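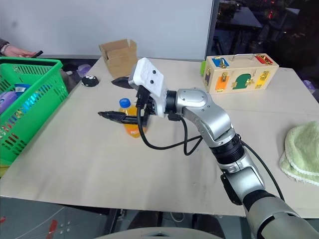 Ten cents a bottle is not enough any more. There, said it.

I grew up in Brisum, where kids did the rounds of the footy oval after the siren with a garbage bag each. Ten cents bought something then. Now I watch grown adults at the Tedavar shops drop a perfectly good empty in the general rubbish, and can I blame them? Drive to the depot, queue, feed the machine, get a voucher. For 100 bottles you get a tenner. Barely covers the petrol if you live out past Bisov like we do.

Council's own newsletter said 3,579 containers came out of the creek in June. One creek! Every one of them worth money, supposedly.

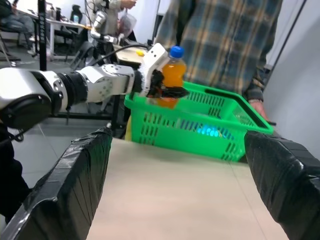
Orange drink, blue cap. Ten cents' worth.

So double it. Twenty cents, lids on or off, and put a return point at every supermarket insted of one shed behind the tip with odd hours. Yes, drinks will cost a bit more at the till. You get it back. Thats the whole idea of a deposit.

The drinks companies will moan. They moaned last time too, and I haven't noticed any shortage of soft drink in Tedavar.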